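From: Ntombi Tshabalala
To: bernberg-acoustics list
Date: 6/14/24
Subject: Re: [bernberg-acoustics] Decay times too long in the low bands

On Friday morning Lill wrote:

> We ran the small room through Pultico again with the default
> material table. The 125 Hz band comes out at nearly twice what
> we measured on site. Mid and high bands are fine. Is this the
> wall absorption, or do I need more rays? I am at 2,799 per
> source and the run already takes most of my lunch.
>
> Also, does anyone have a coefficient set for plank floors on
> joists? The one in the table looks like parquet on concrete.

More rays will not fix this. With too few rays you get a ragged decay curve and scatter between runs. If repeat runs agree with each other and all of them are long at 125 Hz, the input is wrong. Do one run at double the count to confirm, then go back to what you have.

I would check these first:

1. The default wall entry is painted masonry. If your walls are drywall on studs, they act as a panel absorber and take out a lot at 125 Hz. Masonry takes out almost nothing. In a small room the walls are most of the surface, so this alone could account for the error.

2. Same problem with the floor. You are right that the table entry is a bonded floor. Boards on joists have a cavity under them and should be several times higher in the lowest band, falling off quickly above 500 Hz. I have a set from the Caketti job and will put it in the list archive under "floors". It was fitted to one building, so treat it as a starting point.

3. Check where the room's Schroeder frequency falls. Below it, ray methods are not valid and a match with the measurement is partly luck. For a room that size I would expect it to be above 125 Hz, possibly well above.

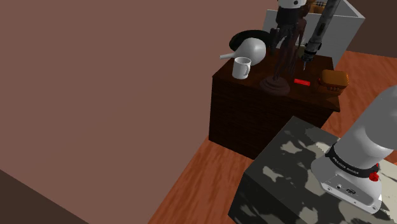 On the third point, I would leave the 125 Hz band out of the report or mark it as indicative only. Fitting the wall coefficient until the number agrees will give you a value that is useless in any other room – I did this once and it stayed in our shared table until August of the next year.

One question back. How many positions did you measure, and was the meter in a corner for any of them? Five positions is what I would want at low frequency, and the corner ones should not be averaged in with the rest.

Send the material file if you can, without the geometry. The attachment limit on this list is still too small for both.

Ntombi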